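Reading food labels at home: kitchen tips

Most of us read a food label once, in the shop, with a trolley in the way. The same label is far more use at home, with the packet on the worktop and a set of scales next to it. These tips cover the back of the pack, how to store things once the pack is gone, and what to do with the dates.

Start with the per 100g column

UK packs give two columns of figures in most cases. One is per 100g or 100ml, the other is per portion. Use the first when you are comparing two products. Portion sizes are set by the maker, so one cereal may be worked out on 30g and the next on 45g, and the second will look worse even if there is nothing between them.

Use the portion column only when you know what your own portion is. To find out, pour your normal bowl of cereal, then tip it on to the scales. Do it once for cereal, once for dry pasta and once for rice. Write the weights on a bit of card and stick it inside the cupboard door.

Check whether the figures are for the food as sold or as cooked. Dry pasta, rice, couscous and packet soup are the usual ones to catch you out.

Salt, sugar and fat

Salt is given in grams. On older or imported packs you may find sodium instead. Multiply sodium by 2.5 to get salt.

"Of which sugars" sits under carbohydrate. It counts all the sugars in the food, including those in milk and fruit. A plain yoghurt will show a figure there with no sugar added to it at all. To see if sugar has been added, read the ingredients. Look for syrup, honey, dextrose, glucose, fruit juice concentrate and anything else ending in -ose.

"Of which saturates" is the line to read under fat. "Reduced fat" on the front means less than the standard version, so a reduced fat cheese can still be a high fat food. Put the two packs side by side if you have both.

The order of the ingredients

Ingredients are listed by weight, heaviest first. If sugar comes second in a pasta sauce, there is more of it than anything but the first item. Where a food is named or pictured on the front, there is usually a percentage after it in the list. That is a quick way to compare two fish pies or two jars of pesto.

Allergens must stand out in the list, most often in bold. Read the list again each time you buy, even for something you have bought for years. Recipes change and the front of the pack may look just the same.

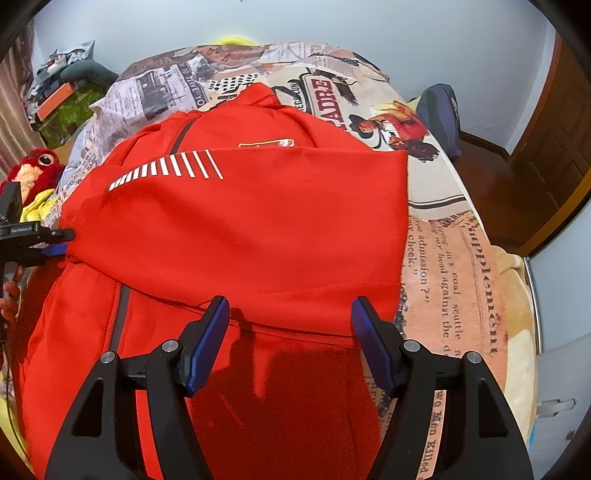

Do I need to keep the packaging if I move flour and cereal into jars?

Keep the part with the ingredients, the allergens and the date. Cut the panel out and tape it to the back of the jar, or fold it and stand it inside against the glass with the print facing out. A photo on your phone is a fair second best, but it is no help to anyone else in the house. When you open a new bag, finish the old flour first, wash and dry the jar fully, and change the panel.

Use by and best before

Use by is about safety. Don't eat the food after that date, however it looks or smells, unless you cooked or froze it in time. Follow the storage advice too, as the date only holds if the food has been kept as the pack says.

Best before is about quality. Crackers, tins, dried pulses and most biscuits are fine for a while after it. They may be a bit soft or dull.

Once a pack is open, look for the "once opened" line. Put the day you opened it on the lid with a strip of masking tape and a pen. "Monday" is enough for cream or hummus. For a jar of curry paste, write the month as well. A jar marked "May" and found again in autumn can go straight in the bin.

Meron Abera sent in the next one. She keeps a tray on the middle shelf of the fridge for anything with 2 days or less to go, and the family eat from it before they open anything new. Any shallow tray will do. Don't put raw meat on it. That stays on the bottom shelf, covered.

Labels for the freezer

Ordinary sticky labels drop off in the freezer. Use freezer tape, or write on the bag before you fill it, while it is flat and dry. Put down:

What it is
How many portions
The date it went in
How it should be heated

If you freeze half a pack of something, cut out the cooking instructions and slip them inside a second bag round the first. Shoaib Afridi does this with fish fingers and says he no longer has to guess the oven setting.

Soup and stock look alike once frozen. So do mashed swede and mashed carrot.

Kilojoules and kilocalories

Energy is given twice, in kJ and kcal. The kcal figure is the one most people call calories. The kJ figure is always the bigger number, so if a ready meal for one says 3,277, check which unit you are looking at before you put it back. That many kilojoules comes to a bit under 800 kcal.

Working out a home-made dish

Weigh each ingredient as it goes in and note the per 100g figures. Work out what each one adds, total the lot, and divide by the number of portions. Do the big things properly: oil, butter, cheese, meat, rice. Herbs, garlic and a squeeze of lemon can be left out.

For salt, include stock cubes, soy sauce and olives. These often add more than what you put in by hand.

Weigh oil by putting the bottle on the scales, setting them to zero, and pouring. The minus figure is what you have used. It works for honey and peanut butter as well, and saves washing up a spoon.
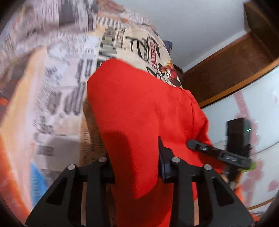 Tip 7: keep a pen and a roll of masking tape in the same drawer as the scales.

Small print that is hard to read

Take a photo and enlarge it. On shiny packs, turn the lamp off and use daylight from the side. Danish Rizvi keeps a cheap magnifying glass on a hook by the bread bin, and it gets used most days.

If the print has rubbed off or the batch sticker covers it, look the product up on the shop's website. Check that the pack size and flavour match yours. For an allergy, don't rely on a near match. Leave it and eat something else.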